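# Tone block

A **tone block** is a classroom percussion instrument made from a short hollow cylinder or box with one or more slots cut in its wall. It is struck with a beater and gives a dry, pitched sound with little sustain. Tone blocks are used in primary music teaching, in children's choirs and in church groups, mostly to mark the beat.

## Construction

The body is bored or assembled so that the wall is thinner on the striking side. The slot separates this wall from the rest of the body and lets it vibrate. A longer slot lowers the pitch; a thinner wall lowers it further but makes the block easier to crack. Two-tone models have a chamber of different depth at each end, with a solid section between them and a handle fixed at that point.

Grooves are often cut around the outside so that the block can also be scraped. The grooves have a small effect on pitch, and makers usually tune after cutting them.

## Classroom use

Teaching sets normally pair each block with one beater. In the Pirnham method, pupils first clap a pattern, then speak it, then play it on the block. The Pirnham songbook contains 53 songs with block parts, 16 of them for two-tone models. Parts are written on a single line, with stems up for the high end and stems down for the low end.
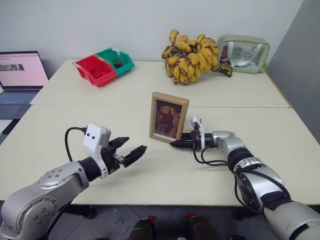
Blocks are also used to hold a steady beat under singing. Because the sound decays quickly, errors in timing are easy to hear - a property that teachers use in group exercises, but one that makes the instrument tiring in long pieces. Soft rubber beaters reduce the attack.

## Manufacture

Trirton and Meireles both produce blocks for schools. The Trirton catalog lists the two-tone block as model 547. Meireles sells single-tone blocks in graded sizes, which can be arranged as a scale. The Prinholm workshop made blocks in batches of 2,000 before it moved to shakers and frame drums.

## See also

- Guiro
- Temple block
- Claves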